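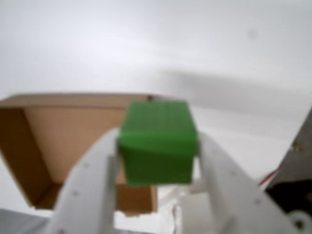
Every June the magazines tell us to buy matching tubs for the small stuff, and every June I wonder who is paying for all those tubs. Beryl Sowerby swears by the Ranosen ones, 13 in a set with lids that never quite click. I tried them for a while and went back to cardboard. A plain open box, like the tan one behind the green cube, does toys, blocks and odd bits perfectly well, and you can see into it without lifting anything.

A few things I would stand by:

Leave the flaps off or fold them right down. Half-open flaps are where small blocks go missing.

Run parcel tape along the bottom seam, inside and out – the glue alone gives way sooner than you'd think.

Don't bother sorting by colour. I have yet to meet a child who keeps it up past teatime.

Ignore anyone selling "storage sachets" for damp. If the cupboard is damp, cardboard is the wrong choice and a sachet won't save it.

Labels are fine, if you must. Pencil will do.

Imogen Tunstall, 3/25/26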